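老秤砣住小房子
2024年10月16日
搬进30平的出租屋满一年,把收纳这件事从头到尾写一遍,写到哪算哪。不推荐东西,提到的牌子都是自己花钱买的,有的已经卖掉了。

先说房子。老小区四楼,没有电梯,朝南一间,带一个很窄的阳台,厨房在进门右手边,卫生间在厨房后面。房东留下的家具有床架、一个双门衣柜、一张折叠桌。衣柜的门有一扇关不严,要往上提一下才能扣住,到现在也没修。

之前住的地方比这里大一倍,和人合租,东西散在客厅里不觉得多。搬家前一晚开始装箱,装到半夜发现箱子不够,去楼下便利店要了几个装饮料的纸箱,底是软的,第二天有一个在楼道里漏了,掉出来的全是数据线和没拆的一次性筷子。

那一袋数据线后来清过一次。方法很笨,每根插一下,能用的贴一截纸胶带写上接口,不能用的放一边,攒够了送到小区的电子垃圾回收点。最后留下来的装进一个眼镜盒大小的布袋就够了。

搬家找的是Stellport,按车收费,上楼另算。师傅来得准时,就是不拆装家具。我的书架是自己提前一天拆的,螺丝装进密封袋,用胶带贴在侧板背面。这个习惯可以保留,到新家不用找螺丝。

书架是Vultberg的,五层,白色,449块。在旧房子里它靠墙站着很正常,搬到新房子以后发现它比门框旁边那段墙宽一点点,放过去门只能开到一半。量了床,没量墙,自己的问题。

所以书架在屋子中间横着站了三个星期,当隔断用。好处是进门看不见床。坏处是背板那一面朝着门,灰色的纤维板,上面还有记号笔写的拆装编号。

后来把它拆成两截,上面两层单独立在阳台门旁边,下面三层横过来放在床尾,当矮柜。侧板是要锯的,借了一把手锯,锯口不齐,拿砂纸磨了一遍,用封边条烫上。不仔细看还行。锯的时候楼下上来问过一次,此后动工具都挑下午。

说一下我对“小房子收纳”的基本看法:先别买收纳用品。住满一个月再买。刚搬进去的时候不知道自己会在哪里放钥匙,在哪里脱外套,在哪里拆快递,这时候买的盒子十有八九放错地方。

我就是反面教材。搬进来第一周下了一单Makex的抽屉式收纳盒,图便宜买的成套,结果衣柜的进深不够,抽屉拉不到底,放进去以后柜门关不上。退货要自己付运费,最后留着,放在床底下,只用到下面那一层。

床底下这个位置要单独讲。床架离地的高度,一般房东不会告诉你,要自己量,量的时候要量横梁下面,横梁会比床板低。我买26升的扁箱就是按横梁的高度买的,推进去刚好,上面能塞进一只手。

扁箱里放什么:换季的被子、冬天的毛衣、行李箱里放不下的那条毯子。不要放每天要用的东西,每天趴在地上拉箱子,坚持不了几天就会把东西堆在椅子上。

椅子的问题。每个小房子里都有一把堆衣服的椅子。我试过把椅子收走,衣服就堆到床上。试过在门后装挂钩,挂钩一多,门关起来会撞墙。现在的做法是承认有这么一堆“穿过一次还不用洗”的衣服,给它们一个固定的地方。

固定的地方一开始是一根横杆,卡在衣柜和墙之间。那种免打孔的伸缩杆,说是能承重,挂两件冬天的外套就开始往下滑,半夜掉下来过一次,声音很大。现在那根杆子在卫生间挂毛巾,轻的东西没问题。

伸缩杆掉下来的原因后来想明白了,衣柜侧面贴了一层光面的膜,摩擦力小。在两头垫一圈剪下来的瑜伽垫会好一些,但我那时候已经换了别的办法,没有再试。

换的办法是一个落地衣架,最普通的那种,底下有一层搁板放鞋。缺点是占地方,优点是挂满了就知道该洗了。我把它放在书架上半截旁边,晾干的衣服从阳台收进来先挂这里,有空再叠。

叠衣服我不讲究。立着放的那种叠法学过,T恤适合,厚卫衣不适合,叠完像砖头,抽一件倒一排。现在抽屉里T恤立着,卫衣平铺,裤子挂着。没有统一的规矩,看着不整齐,找得到。

衣柜里真正管用的改动是降低了挂杆。房东的衣柜挂杆很高,下面一大截空着,我在下面又加了一根,挂裤子和短上衣。长外套挪到最右边,那边下面不加。花费很少,装了两个小托架,螺丝孔打在原来的孔位上,退租的时候能还原。

说到退租。租房做收纳,所有改动都先问一句能不能还原。打孔之前问房东,房东同意了也要在聊天里留字。我问过能不能在厨房墙上装一排挂杆,房东说瓷砖不行,白墙可以,就装在了白墙那边。

厨房。台面长度只够放一块砧板和一个电饭锅。灶是单眼的。吊柜有一个,门往上翻,撑杆已经没力了,要用头顶着拿东西,后来换了一对新撑杆,量好孔距就能买到,自己拧上去。这是全屋最值的一笔。

调料我只留在用的。搬家时带过来的瓶瓶罐罐里有半数过期,花椒油、咖喱粉、一瓶没开封的鱼露。鱼露不是过期的,是我不会用。后来做了一次炒空心菜,用得很好,现在是常备。

锅只留下两口,一口炒锅,一口带盖的小汤锅。之前那口煎锅涂层花了,没有再买。平底的事情用炒锅也能做,煎鸡蛋圆不了,吃起来一样。

碗盘按“一个人吃饭,偶尔来一个人”留。来两个人以上就出去吃,或者用纸碗。这个规则定下来以后,碗柜就空出来一格,放米和面条。

米放在哪里是个麻烦。南方湿,夏天生虫。我试过密封桶,试过放花椒包,最后的办法是买小包装,吃完再买,单价贵一点,不用扔。面条同理。

冰箱是自己带来的,小的,冷冻室只有一个抽屉。饺子和冻虾会把它占满。我在抽屉里竖着插了一块硬纸板,左边是肉和虾,右边是主食,硬纸板受潮了就换一块。买回来的肉拍扁了再冻,立着插,比一坨一坨放省地方。

卫生间没有窗,收纳的敌人是水汽。铁的架子第二个月就生锈了,在瓷砖上留了一圈黄印,用柠檬酸擦了几遍才下去。之后只用塑料的和不锈钢的,地上不放任何东西,拖把也挂起来。

囤货。以前遇到打折会买一箱纸巾。现在没有地方放一箱纸巾。算过一次账,打折省下的钱很少,一箱纸巾占掉的那块地方,按房租摊下来一个月就不止那个数。不用算得很细,意思到了。

洗发水、牙膏这类,备一份,用到那一份的时候再买下一份。写在手机的购物清单里,不靠脑子记。

书。搬过来的书是最重的,师傅也最不爱搬。到了新家我把书分成还会翻的和不会再翻的,不会再翻的大部分挂到二手平台,卖不动的送到小区门口的图书漂流柜。那个柜子里菜谱拿走得最快,考试用书一直没人要。

卖二手有个体会,定价按“想让它明天走”来定。我挂过一盏落地灯,按原价六折挂了很久没人问,降到三折当天就有人来取。那盏灯在屋里多站的那段时间,我每天绕着它走。

舍不得扔的东西也有。一摞电影票,字已经褪得看不清。一个摔过的闹钟。中学时候的校服外套。这些放在一个纸盒里,盒子满了就要挑一个出来。到现在还没满。

纸质文件也整理过。合同、发票、体检报告、学历证书,每类一个透明文件袋,袋口朝上竖着放。家电说明书全扔了,网上都能查到。保修卡留着,背面写购买日期。

接下来讲筐。

我用得最多的收纳工具其实是各种筐,没有盖子的。有盖的盒子适合长期存放,没有盖的筐适合每天往里丢东西。多一个开盖的动作,东西就会停在盖子上面。这个道理我用了大半年才明白。

藤编筐、柳编筐、草编筐,价格差得挺多。买之前用手顺着筐口和内壁摸一圈,毛刺多的会勾毛衣。网上买不能摸,就看评论里有没有人说勾丝。 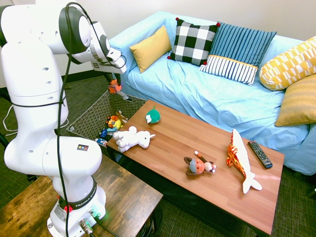
筐的大小,宁可小一号。大筐什么都能装,最后底下那层是什么自己也不知道。我有过一个很深的草编筐,年底清的时候从最下面翻出来一件夏天找了很久的衬衫,已经有折痕了,熨了两次才平。

深度比口径重要。伸手下去能摸到底,手肘还在外面,这个深度就合适。超过这个深度的筐,只拿来放大件,比如枕头、瑜伽垫、卷起来的凉席。

天然材料的筐怕潮。梅雨季的时候我把筐都从地上挪到架子上,实在没地方的,底下垫两根木条,让它离地。墙角通风差,不要贴墙放。发过一次霉点,用酒精擦过,放在阳台阴处吹了几天,味道散了才拿回来。不要暴晒,晒过的一个筐口裂了。

筐里要不要衬布,看放什么。放衣服要衬,放土豆洋葱不用衬。衬布我是拿旧枕套改的,口子翻出来套在筐沿上,用松紧带勒一下,脏了拆下来跟床单一起洗。

买筐的店说一家,Krishnan,市场二楼的小店,卖垫子、筐、扫帚这一类。不讲价,可以换。我买大了一次,没用过,隔了几天去换小的,补给我差价,没多问。

收纳标签。塑料盒上贴标签我同意,筐上挂标签我试过,挂了一段时间就不看了。筐是敞口的,低头就能看到里面是什么。标签机买来用了一阵,现在借出去了。

阳台。阳台窄到只能侧着站。洗衣机在左边,右边是晾衣杆。洗衣机上面那块空间,我装了一个跨在洗衣机上的架子,脚要调平,不然甩干的时候会跟着响。架子上放洗衣液和衣架,不放玻璃瓶。

植物只养了一盆薄荷和一盆葱。薄荷是不用管的那种,葱是买菜剩的根插的。之前养过一棵琴叶榕,屋里没有位置,挪来挪去,叶子掉了一半,送人了,在别人家长得不错。

清洁这件事跟收纳是连着的。地上东西少,扫地就快。我现在扫一遍地用不了一首歌。书架横放在床尾的那一截,底下垫高了,扫把能伸进去,这一点在锯它之前就想好了,算是做对的一件。

灰尘最多的地方是衣柜顶。以前上面放行李箱,每次拿都下来一层灰。现在行李箱放在床头那一侧,立着,里面装不当季的鞋。衣柜顶铺了一层旧报纸,脏了卷起来换掉。

鞋。常穿的放门口,不超过门口那块地垫的面积。别的装回鞋盒,鞋盒侧面写一句,“黑色短靴”“爬山”。透明鞋盒买过,压几层以后最下面的门就打不开了。

包也是。包里面塞旧T恤撑形状,大包套小包。套的时候把里面那个的带子露在外面,不然会忘记。我忘记过一个,以为丢了,又买了个差不多的。

费用。把一年里花在收纳上的钱翻记录加了一遍,包括书架、箱子、筐、杆子、撑杆、架子,一共3441元。这个数比我想的高。里面有不少是头一个月买的,而头一个月买的那些大半已经不在屋里了。

如果重新来,第一个月只买三样:一把卷尺,一卷纸胶带,一个垃圾桶。纸胶带贴在地上,把想买的家具的大小贴出来,过几天看自己会不会踩到。我后来买落地衣架就是这么贴的,贴了两个位置,第一个位置每天早上都踩,就换了。

有人在评论里问要不要买真空压缩袋。被子可以,羽绒服不太建议,压了一个夏天,拿出来拍了很久才蓬起来。压缩袋会慢慢漏气,塞进床底的时候是扁的,秋天拉出来已经鼓了,卡在横梁下面,我是把床抬起来才弄出来的。

还有人问跟家里人一起住怎么办,这个我没有经验。合租的时候唯一有用的做法是公共区域每人一个筐,散在外面的东西看到了就丢进对方的筐里,不用开口说。

问书架锯完稳不稳的:横过来那截很稳,上面坐人没试过,不建议。立着那截矮,重心低,背后用一个小角码跟墙固定了,打孔打在踢脚线上方,问过房东。

问30平够不够住的:一个人够。两个人要看作息。我周围也有两个人住这么大的,衣服少,都不在家吃饭。

问多久整理一次。没有固定的时间。换季的时候翻一遍衣服,过年前翻一遍厨房,平时看到哪里开始往外溢就收哪里。溢出来通常说明那个位置放了不该放的,而不是需要再买一个盒子。

最近在弄的是进门那块。现在进门右手就是厨房,钥匙放在电饭锅旁边,有一次粘了米汤。打算在白墙那排挂杆的最外面加一个小托盘,专门放钥匙和门禁卡。先拿纸胶带挂了个纸盒试着,试了几天,还行。

雨伞还没有地方。湿伞现在挂在卫生间门把手上,水滴在门口的地砖上,每次回来要多擦一下。看过几种伞架,都要占地,暂时不买。

衣柜那扇关不严的门,这周打算拆下来看看铰链。要是能修,再回来接着写。

补一条,前面说的封边条,用家里的熨斗就能烫,隔一层烘焙纸,别直接压,我的熨斗底现在还有一块胶没刮干净。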